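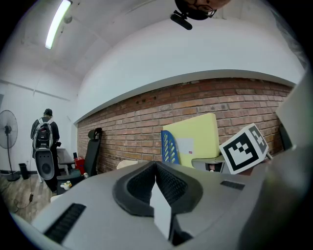
Painting the brick white along with everything else would be a mistake, according to Wanda Zieliński, who has regretted it in two rooms. Paint on brick has to be kept up forever, she writes, and it shows every scuff.

I agree with her for most workrooms. A white ceiling and one bare brick wall get along fine, and the ceiling does most of the work of spreading the light. Below are the notes I keep for a room of that kind, updated July 29, 2019.

Tube lights

Switch off at the breaker before you take a tube out. Let it cool, then wipe it with a dry cloth. A damp cloth is all right for the housing once the tube is out, but let the housing dry before you put anything back.

If a tube flickers, take it out and seat it again before you buy a new one. Dark ends mean it is worn out. Write the date on the end of a new tube with a marker so you know how long it lasted.

For a workbench, set the light so it falls from the side and a little in front of you. With the light behind you, your own shadow lands on whatever you are holding. Small white parts are hard to see on a white bench top, so keep a dark mat to work on.

Old fluorescent tubes do not go in the household trash. Ask your town where to drop them off. I save the cardboard sleeves from the new ones and carry the old ones in those.

Ceiling and soffit

Dust the soffit before the wall under it. A flat mop with a dry microfiber pad reaches most of it without a ladder. Gray streaks along the lower edge usually come off with warm water and a drop of dish soap — try a spot in the corner first, as cheap flat paint will rub off.

For touch-ups, stir the old can well and use a small foam roller. A brush leaves a patch you can pick out from the door. I put the name of the paint and the room on the lid with masking tape.

Brick

Vacuum bare brick with the soft brush, top to bottom, every January or so. Skip the feather duster, which snags and leaves bits in the joints. If sandy dust keeps turning up on the floor, look for loose mortar and fix that first.

To hang something light, drill into the mortar joint and leave the brick alone. A hole in mortar can be filled later. Use a masonry bit, go slowly, and hold the vacuum hose under the hole. For heavy shelves, get advice on the anchors.

White powder on the brick is salt from moisture. Brush it off dry — water drives it back in — and find out where the damp is coming from.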